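Hand Tracking for Packing Tasks: Gallery

Balatcombe is our software for turning demonstrations by people into motion plans for a two-arm cell. These pages cover the perception side, which Jytte Eskildsen and Stijn Van Loon have been working on since January. The planner has its own gallery.

Wrist pose comes from square fiducial markers worn on bands. Each band carries several markers facing different ways, so the solver can keep a pose when the wrist turns or goes down into a box. The current set has 332 demonstrations in it, mostly cups and other small tableware going in and out of retail packaging. 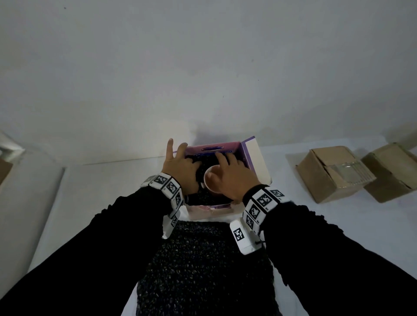 Finger pose is estimated separately, by a network Serena Orlandini trained on bare hands. It does worst when fingertips are pushed into crinkled paper or similar filler. For those stretches the software falls back to the wrist pose and the last good grasp shape, and flags the segment for review.

Replay runs in Nonik, our viewer. A clip with around 300 marker detections loads right away. The longest one has 2,802 and takes a few seconds. Segments with more than three dropped poses in a row are left out of planning.

Still open: dark sleeves confuse the forearm mask in dim light, and the left and right band IDs have to be entered by hand at the start of each session. Hermine Brunner is working on the second one. Bug reports go to Stijn.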